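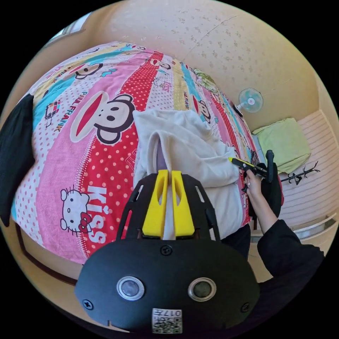

According to Corina Eberhard, fleece should be judged by what is left of its pile after a year of washing, and the weight printed on the label says little about that. Her view is widely repeated in writing on polyester fleece, a knitted fabric with a raised surface on one or both sides, used for sweatshirts, jackets, blankets and linings.

Structure

Fleece begins as a weft-knitted cloth made on a circular machine. A ground yarn forms the base and a second yarn, the pile yarn, is laid in as loops. The loops give the finished surface its thickness; the ground holds them in place and sets the stretch. Cotton sweatshirt fleece is commonly brushed on the inside only and left smooth on the outside.

Finishing

The knitted tube is dyed, slit open and passed over rollers covered with fine bent wire. This step, called napping or raising, pulls fibers out of the loops. The raised fibers are then sheared to an even height. Some fabrics are tumbled afterward so that the pile closes into small curls. Too much raising weakens the ground — a fault that often shows only after the garment has been sewn.

The Riedl mill at Cusham ran 77 knitting machines at its largest extent and kept a separate hall for raising. Its pattern books, cataloged by Urs Fankhauser, hold 3,507 swatches, most of them in white and pale shades. White was costly to produce, as lint from darker lots had to be cleared from the rollers first.

Weight

Fabric weight is given in grams per square meter. Light grades are worn next to the skin or used as linings, middle grades go into sweatshirts, and heavy grades into outerwear. The Riedl price list named its lightest quality Wallura, at 120 grams, and its heaviest Clallitier, at 431.

Pilling and care

Pilling occurs when loose fibers work up to the surface and tangle into small balls. Short fibers and low twist make it worse. Garments are washed inside out in cool or warm water, without fabric softener, which coats the fibers and flattens the pile. High dryer heat can glaze polyester, and the damage is permanent. Washing also releases fiber fragments into waste water; a filter on the drain hose catches part of them.

See also: Napping (textiles), French terry, Velour, Circular knitting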